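Ticket 104: Right gripper reading drifts partway through table-setting runs
Project: Brimis (student robotics club, table-setting task)
Opened by: Sofia Veloso
Status: Closed, with one leftover

Hi all, me again. I'm putting everything in one ticket this time because last time I spread it over three and Po-yen had to go hunting. The task is the usual one: pick up the fork, get it where it belongs by the plate, let go, back to start. I'm doing it by hand with the two hand-held grippers so we have demonstrations to train on before the Dromham meet.

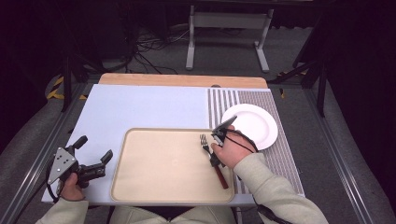
So the trouble is with the right-hand one. I start a run, the opening value on the logger looks great, I close on the fork, still great, and then somewhere in the carry the number starts creeping up even though I'm squeezing just as hard as before. By the time I let go, the logger thinks I've been slowly opening my hand the whole way over. The left one doesn't do this at all. I can hold it open over the table for ages and the line stays flat as a pancake.

Fully closed should read 0 and fully open should read 1,000. What I get on the right by the end of a bad run is a "closed" value well up into the hundreds, and then it snaps back to normal at the start of the next one (sometimes!). It doesn't happen every time, so I'm not crazy, but I also can't make it happen on purpose yet.

Already tried:
Restarted the logger. No change.
Restarted the laptop. No change, and I lost the notes I hadn't saved, thanks.
Recalibrated the right gripper with the Triton script. Perfect for a few runs, then the drift came back.
Swapped the fork for a spoon. Same thing, so it's not the fork.

Po-yen Hsueh wrote:
Thanks for the one-ticket version, much easier. Can you do two things? First, swap the ports, so left plugs in where right was and the other way around. Second, put the gripper down on the board, closed on something, and leave it alone for a whole recording. I'd like to know if it drifts when nothing moves. Also, which version of the script? The one from June had a bug with the zero point and I'm not sure everybody pulled the fix.

Sofia Veloso wrote:
Okay! Did both.

Ports first. After the swap the drift stayed with the right gripper, so the port is fine and so is the hub.

Then the sitting-still test. Clamped it on the fork handle, set it down, let it record 900 samples and went to get a snack. Totally flat. Not one wiggle. Which annoyed me a lot, because it meant the problem was somehow me.

Script version: yeah, I had the June one. Pulled the new one, recalibrated, and felt very smug for two runs. Then it drifted again. Still glad I updated, because my zero is cleaner now on both sides.

Po-yen Hsueh wrote:
Flat when it's still and drifting when you carry it says cable or connector to me. Try wiggling the cable near where it goes into the body while you watch the live value. Go gently, we only have one spare and it's in Meredith's parts drawer (I think).

Sofia Veloso wrote:
You called it. I closed the gripper, held my hand still and moved just the cable with my other hand. Pulling it away from the body makes the value climb, and letting it go slack brings it back down. I could basically play it like a trombone.

I opened up the cover and the little plug wasn't seated all the way. One side was sitting higher than the other. Pushed it in until it clicked, put the cover back on, and taped the cable to the body with a bit of slack so a tug lands on the tape and leaves the plug alone.

Recalibrated after that, then did a full set of runs with the fork, including a few where I turned my wrist a lot more than I normally would. Closed value stayed put in every one of them. I tried the trombone trick again too and got nothing.

Po-yen Hsueh wrote:
Great. Please flag the old runs so they don't end up in training. Don't delete them, I want to look at whether we can catch this kind of drift automatically. Could you check the plug on the left one while you're at it?

Sofia Veloso wrote:
Left plug was fine, but I taped that cable as well. Bad runs are tagged "drift_right" in the shared folder. I tagged the whole batch from before the fix -- even the ones that looked okay -- and we can pick through them later if we're short.

Leftover: the spare cable is not in Meredith's drawer. If you have it, please put it back or tell me where it lives now.

Closed 29 Sep 2018. Spare cable moved to its own ticket.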